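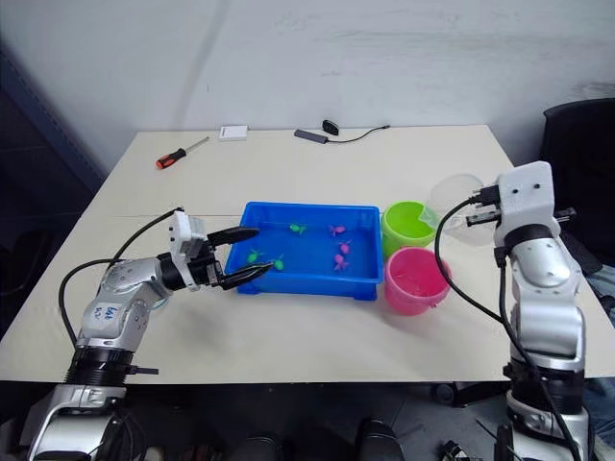 Can a machine do the tidying up at home yet? Sorting, maybe — a whole kitchen after dinner, not for years I think.

October, late. Argued it with Bent over soup. He says four years. I said seven, he laughed. Green fish and pink fish, a bucket for each color, fine. My sink is not that. Wet forks, lids, teh greasy pan. Kamol wants one for the shop at Parnik, folding boxes. Mabye. Must call Nanna re keys. Bed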